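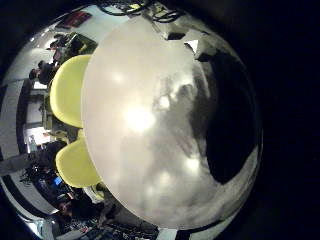 tallowby: You can't put vinegar in every load and then wonder why the washer gasket went. Ask me how I know. Mine lasted 11 months.

3 min read

mrs_fodder: The appliance guy at Resik told me the same thing and then sold me a gasket, so weigh that as you like. I still use half a cup on towels. They come out smelling like towels, which is all I ask of a towel.

plinth82: Half a cup in the rinse is fine, people have done it forever. The real problem is detergent. Everybody pours to the top line like they're being graded on it. I went down to one spoon and my dark stuff quit coming out with gray streaks. 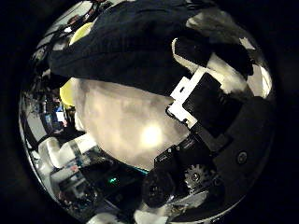 Same with mixing darks and lights, by the way. I wash everything together on cold and have for 4 years. Come at me.

tallowby: Enjoy your beige shirts, which I assume you bought white.

plinth82: I bought them beige. I'm a realist.

okra_dept: My Brandar has a "mixed load" button that runs three hours and does what the quick cycle does, only with more pausing. I think it's reading.

mrs_fodder: Clean the filter, okra.

okra_dept: There's a filter?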